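4. How people decide where a thing belongs

4.1 Sorting at home as a shared language

We came to this project through a very ordinary puzzle. Two people live in the same apartment, own the same objects, and put them away in different places. One of them keeps the scissors with the pens, the other keeps them with the kitchen knives. Each finds the other's choice a little odd, and yet both can usually find the scissors! Our interviews were meant to explore that gap between having a system and being able to say what the system is, and the material turned out richer than we had dared to hope.

As described in Section 3, we spoke with 100 adults in the towns of Rocha and Plumora, all of them sharing a home with at least one other person. Each interview took place in the home and lasted as long as the participants wanted it to. Amparo Villca carried out the Rocha interviews and Sirkka Heinonen those in Plumora, and we swapped recordings afterward so that every interview was coded by the person who had not been in the room. The last recording was coded on 22 January 2022.

The first thing that struck both of us was how rarely people sorted by kind. Textbooks on household organization tend to assume that people group like with like: batteries with batteries, candles with candles. Our participants did this for clothes and for food, and then largely stopped. Everywhere else they grouped by occasion. A drawer might hold candles, a flashlight, a deck of cards and a can opener, and the owner would say, quite calmly, that it was "the power cut drawer." Another held stamps, a tape measure, spare keys and birthday cards, and was known in that household as "Grandma's visit," after the person who always asked for those things. We love these names. They are small pieces of family history, and they work very well as labels, provided you belong to the family.

4.2 Open and closed places

A second pattern concerns the difference between storage you can see into and storage you cannot. We had expected people to talk about drawers and cupboards, and they did, but they became far more animated about shelves, trays, bowls and baskets. Open places carry a kind of promise. A thing left in an open tray is understood by everyone in the home to be in use, or about to be, and moving it without asking is a minor offense. The same thing in a closed drawer is common property.

One Plumora couple described a whole etiquette built around the bowl by their front door. Coins could be taken, keys could not, and letters could be turned over but not opened. Neither of them could remember agreeing to any of this. When Sirkka asked what would happen if a guest broke the rules, they both laughed and said that guests seemed to know already — and our other interviews suggest they may be right.

Paired containers deserve a paragraph of their own. Where a household kept two open containers side by side or one behind the other (Figure 3), participants nearly always treated them as opposites: mine and yours, today and later, clean and "still fine to wear." They did so even when the two had been bought together and had started life with no separate purpose at all. A retired teacher in Rocha told us she had placed a second tray on the hall table only because it had come with the first. Within a week her husband had begun sorting the mail into it, and she found herself following his rule before she had worked out what it was.

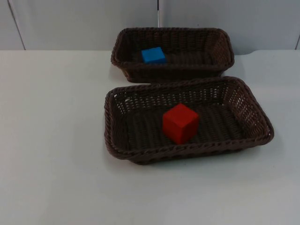

Figure 3. Two wicker baskets on a white tabletop, with a cube in each.

Once a pair had settled into its roles, the roles were hard to shift. Thirteen participants told us they had tried to swap the two sides, usually after moving furniture, and ten of them had given up. The reasons they gave were charmingly practical. Hands go where they have always gone, especially in the morning, and children are strict about such things. One father reported that his daughter had put up with a new school, a new bedroom and a new baby brother, but would not accept library books on the left.

We see a clear link here with Section 4.1. In both cases the rule grows out of use, and the words come later, if they come at all. What a pair adds is contrast. A single tray can slowly fill with anything, while two trays keep asking the person in front of them to choose, and every choice makes the next one easier.

4.3 When the system fails

It would be wrong to give the impression that all this runs smoothly. Most households also had a place where the rules gave out, and people were wonderfully frank about it. It was called the chair, the corner, the end of the bench, or in one home "Nirance," after a lost city in a story the children had made up. Things went in and were not expected back soon.

We had assumed these places would be a source of shame. Some participants did apologize for them, but more spoke of them with real affection, and several said that the rest of the home stayed tidy only because the corner existed. We take that claim seriously. Section 5 looks at how such places are emptied, who does it, and why the job so often falls to the person who did not fill them.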